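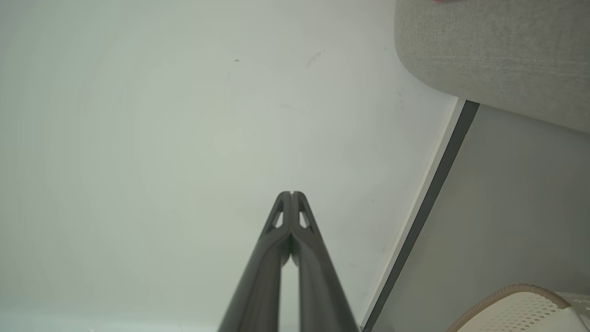

The Kovano Volora is a countertop dough sheeter for pasta, dumpling wrappers and flatbread. It has one pair of stainless steel rollers, a fixed hopper and two dough guides that hold the sheet to width. The guides are solid along their full length. Openings such as the small triangular cutouts near the tips of the two gray fingers in the photo would collect flour and take longer to clean, so none were included. The guides lift out without tools and can be washed by hand in warm water.

Specifications

Model: Volora
Order number: 3698
Motor rating: 448 W
Maximum dough load: 400 g per pass
Roller material: stainless steel
Thickness control: stepped dial, left side
Supplied with: sheeter, 2 dough guides, 2 scrapers, cleaning brush, manual

Dough requirements

The Volora is intended for stiff and medium doughs. Rest the dough, covered, before the first pass. Flatten it by hand until it fits the hopper opening. Begin at the widest setting and reduce one step at a time. Skipping steps strains the motor and leaves a ragged edge on the sheet. Wet doughs, including most bread doughs, will stick to the rollers and are not suitable.

Dust the sheet lightly between passes. Rice flour and semolina may both be used. Brush off the surplus before folding.

Scraper adjustment

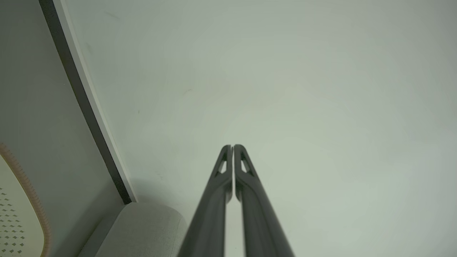 Two scrapers keep the rollers clear, one on each side of the outlet. They are set at the factory and should be checked in January each year, or whenever dough begins to wrap around a roller. Unplug the machine, remove the lower cover and hold a sheet of white paper behind the outlet. A narrow gap between dark parts is easiest to judge against a light background, as with the thin pale sliver between the fingers in the photo. The gap between the scrapers should be even from top to bottom. If it widens toward one end, loosen the retaining screw, square the scraper and retighten.

Cleaning

Let any dough on the rollers dry, then remove it with the brush. Do not put water on the rollers or immerse the body. Wipe the outer case with a damp cloth.

Parts and accessories

Replacement scrapers and guides are stocked by Angelovski. The Zeston cutter head, for flat noodles, fits the front rail and is sold separately. It does not fit earlier sheeters with a round rail.

Page revised 7 June 2022. Technical content: Tien-fu Sin.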